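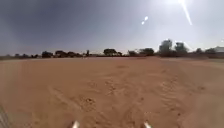 Tire pressure for a long unpaved stretch, loaded trailer

Posted by Rerkness in Trailers and Towing, Wed 15 April

I tow a single-axle utility trailer with a pickup and need to work out tire pressures for a route that is mostly dirt. The surface is loose orange-tan sand over flat ground, no pavement, and it is churned up by tracks with shallow depressions between them. I have to cover 30 miles of it each way, twice a week, and the return trip is empty. The truck has light-truck tires, all-terrain tread, load range E. The trailer has special trailer tires, load range C, and the placard on the tongue gives a cold pressure of 50 psi. Loaded, the trailer comes to 784 kg on the public scale at the Omenel feed store, and the tongue carries 80 kg of that.

My usual practice on sand is to drop the truck tires to 20 psi. I have never lowered the trailer tires. Last month, in March, the trailer dug in on a slight grade and I had to unhitch, pull the truck forward and recover the trailer with a strap. The truck itself had no trouble. I measured the ruts afterward and the trailer ruts were clearly deeper than the truck ruts, which I did not expect given the weights.

What I would like to know:

Is it acceptable to lower trailer tires below the placard, and if so how far?

Does the track width matter? The trailer wheels run 3 inches inside the truck wheels on each side.

Is there a speed below which heat in the sidewall stops being a concern?

I have a portable compressor (a Stiltance, the small one with the clamp leads) so airing back up at the highway is possible, but it is slow and I would prefer to do four tires and not six.

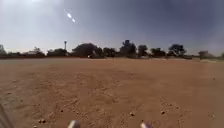 Edit: someone asked by message about temperature. I set everything cold, before sunrise, and I check again when I reach the dirt. The rise over the paved section is 4 psi on the truck and 5 psi on the trailer. I have been letting that air out at the turnoff along with the rest, so my 20 psi is a warm 20. If that is wrong, say so.

Stiltance_owner

Never go under what is printed. The number is there for a reason. I have pulled trailers for years at the full number and the only time I got stuck was wet clay. Go faster on the grade and you will be fine. Also get rid of that compressor, mine quit after one summer.

Bạch

I disagree with the answer above on most of it, so I will go through your items in order.

Pressure. Load capacity falls with pressure, and the table published by the tire maker tells you what each pressure will carry. Find the table for your exact size and load range. Your axle carries the total minus the tongue weight, so 784 minus 80 is 704 kg, and each tire carries half of that, or 352 kg. Add a margin for uneven loading. I use a working figure of 400 kg per tire in a case like this. Look up the pressure that carries 400 kg in the table and treat it as your minimum for any pavement. If the table value is close to the placard you have little room. Many single-axle trailers have tires well above the load they really carry, and then there is more room than people think.

Most of those tables assume highway speed. Going lower on soft ground at low speed is common practice, but the maker will generally not put a number to it, and you should write to them and ask. I will tell you what I do without claiming it is approved: I go to 60 percent of the placard on loose sand, keep under 15 mph, and air up before the first pavement. On your trailer that would be 30 psi. Special trailer tires have stiff sidewalls and do not spread the way your truck tires do, so expect less improvement for the same percentage drop.

Ruts. Deeper ruts from the lighter vehicle are normal. Ground pressure on a soft surface depends mostly on inflation pressure plus whatever the carcass adds. Your truck at 20 psi floats better than a trailer at 50 psi even though it weighs several times as much. The trailer tires are also narrower, I assume, and they have no drive, so they plow.

Track width. Yes, it matters. With the trailer wheels 3 inches inside, part of the tread runs in the compacted rut and part breaks down the inner shoulder of it. That is additional drag the whole way. Wheels with a different offset would move them outward, but check the bearing load, the fender clearance and the legal width first. A small change of offset on a lightly loaded axle is usually tolerable. A spacer on a trailer hub is something I would avoid.

Where the surface is already cut by other vehicles, pick one set of tracks and stay in it. Crossing between sets is where trailers dig in. The shallow depressions are worse than they look when one trailer wheel drops in and the other does not, since all the side load goes to the lower tire.

Heat. There is no fixed speed. Heat goes with deflection, load and revolutions per minute, and it accumulates over distance. Thirty miles at 15 mph is two hours of flexing. Stop once at the midpoint and check all six with a gauge. If the trailer tires have risen more than 20 percent over their cold setting, they are too low, too heavily loaded or moving too fast. Touching the sidewall with a hand is useful only for comparing left with right. A difference between sides also shows up when a bearing is going bad, so feel the hubs while you are there.

Warm versus cold. Your warm 20 is nearer a cold 16 or 17. On the truck, unloaded apart from tongue weight, that is fine in sand at low speed. Be careful with sharp turns, as you can unseat a bead. For the trailer, do not bleed a warm tire down to a cold target. Take the 5 psi rise you measured, add it to the target, and bleed to that. For 30 cold you would stop at 35 at the turnoff.

Do not follow the advice to take the grade faster with the trailer tires hard. It works until it does not, and then the hitch takes the load.

Empty return: the same pressures will do, and you can leave the trailer lower if the table supports it. Put the spare at full placard pressure and leave it there. You can always let air out.

Rerkness

Thank you. I found the table. My size carries 400 kg at 35 psi, so 35 is the floor on pavement and I will try 30 cold on the sand. The wheels will stay as they are for now. I will post the midpoint readings when I have a few trips of them.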